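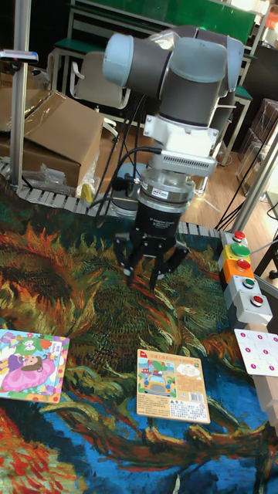
The arm over the rug, with the two puzzle boxes and the button stack on the right.

Minutes of the Equipment Planning Meeting
Velberg Automation Workshop, upstairs room
October 27, 2023, start 9:30
Chair and minutes: Italo Russo
Present: workshop team, purchasing, and one guest from Brullon (by phone, for item 3 only)

1. Minutes of the last meeting

The minutes were accepted with one correction. Under "Spare parts" it was written that the second set of fingers was ordered. It was only requested. Purchasing confirmed that the order went out the week after, and the fingers are now on the shelf.

2. State of the handling cell

The chair gave a short report on the handling cell. The present work is picking flat boxes from a soft surface, and the puzzle boxes are used for this. The team is satisfied with the arm itself. The discussion was mostly on three points.

The gripper. The fingers are good for small and thick objects, but a flat box lying on the floor is difficult, as the fingers must go under the edge or close over the full width. The team asks for a suction tool as a second tool. Purchasing asked if one tool could be enough for everything. The team answered that it would be possible only with many compromises, and that changing the tool by hand takes a few minutes and is acceptable for now.

The surface. The printed rug was discussed again. Some members would like a plain grey mat, which makes it easier for the vision software to find the boxes. Other members want to keep the rug, because customers do not have plain grey floors. It was agreed to buy one plain mat and to keep the rug also. The results with each surface will be written in separate columns.

The cables. The cables for the button boxes still go over the floor. The chair reminded everybody that this was already noted in June. A cable channel is to be bought from the small materials budget, without waiting for the rest of the plan.

3. Offers for the suction tool

Two offers were received, from Brullon and from Caruso.

Brullon offers the tool with the valve, the hose and the mounting plate in one package. Delivery is nine weeks. The guest from Brullon explained that the plate can be made for our coupling if we send a drawing before the order. He could not promise a shorter time.

Caruso is cheaper for the tool alone, but the plate is not included and we would have to make it in our own shop. Delivery is two weeks. The team estimated roughly 24 hours of our own work for the plate, the hose and the first tests.

There was a long discussion. Purchasing pointed out that our own hours are also a cost and should be written in the comparison, which was not done in the table sent before the meeting. The team agreed, but remarked that the long delivery is a problem too — the suction trials must be finished before the cell is moved to the new hall.

Decision: the table will be corrected and sent again. If the difference is still more than 200 euros in favor of Caruso, the order goes to Caruso. If not, it goes to Brullon. No further meeting is needed for this.

4. Spare push buttons

The button boxes are used every day for the pressing tasks, and push buttons are wearing parts. The team proposed to keep spares in both sizes, small and large. Purchasing asked that all are ordered from one supplier, Vollgate, so that we pay for shipping only once. Agreed.

It was also asked if the order of the colors in the stack should be changed. The chair prefers to leave it as it is until the present series of tests is complete, otherwise the older results cannot be compared.

5. Conveyor

The present conveyor chain stays in the plan for next year. A proposal for a wider one was presented, but the price did not include the drive, and nobody could say if it fits next to the aluminum posts. The proposal is postponed. The team will measure the place first.

6. Storage and order in the cell

Boxes and packing material must be taken to the storage room at the end of the day. A closed cabinet for the test objects was requested. Purchasing will look if there is a used one in the old office before a new one is bought.

7. Actions

Corrected comparison table, with own hours: Italo Russo
Drawing of the coupling, to be ready for either supplier: workshop team
Cable channel and plain mat: purchasing
List of push buttons for Vollgate: workshop team
Measurements for the conveyor: workshop team
Question about the used cabinet: purchasing

8. Other

The team asked if the training day for the new software can be paid from the equipment budget. Purchasing said no — it belongs to the training budget, and a separate form is necessary. The form will be sent together with these minutes.

The meeting closed at 11:10. Corrections to the minutes please by e-mail to the chair.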